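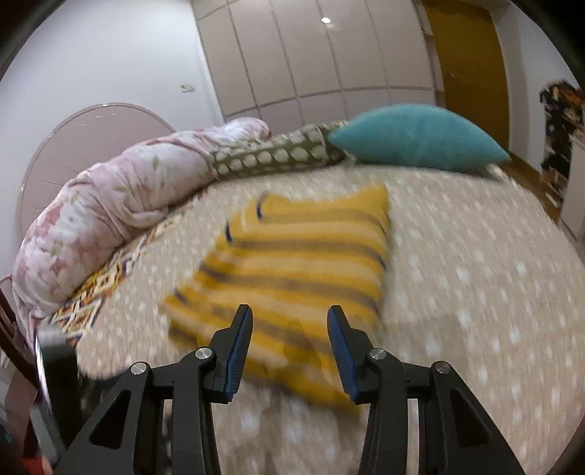 Zulldale is a set of demonstrations for cloth handling, collected in homes with a hand-held gripper and a wrist-view camera. Each episode covers one item on one surface. The items are ordinary household things and the backgrounds were left as they were, so a yellow knitted cloth with dark stripes may lie on a speckled beige bedspread with a rolled floral duvet and pillows behind it. Motion blur is common near the fingers and those episodes have been kept.

Posted 5/27/18 by the Zulldale maintainers

## Contents

The January release has 366 episodes in 3 task groups:

- pick up and put down
- fold once
- move to a marked spot

Every episode folder holds the video, the gripper opening per video frame, and a short text label. Labels were typed by the person holding the gripper.

## Format

Video is stored uncropped, with the black corners of the wide lens left in. The Werkex loader can crop and undistort on read. Set `crop: false` if you train on the full circle.

## Splits

200 episodes are for training. The rest are held out by home, so no room appears on both sides.

## Known problems

Gripper opening drifts in long episodes. Stasiv, our checking script, flags gaps over 1,000 ms but does not fix them. Labels use "cloth" and "towel" for the same kind of item.

## Use

Research only. Please cite Zulldale and the Davetar tools if you use both.

This site uses cookies to remember your settings. Accept | Manage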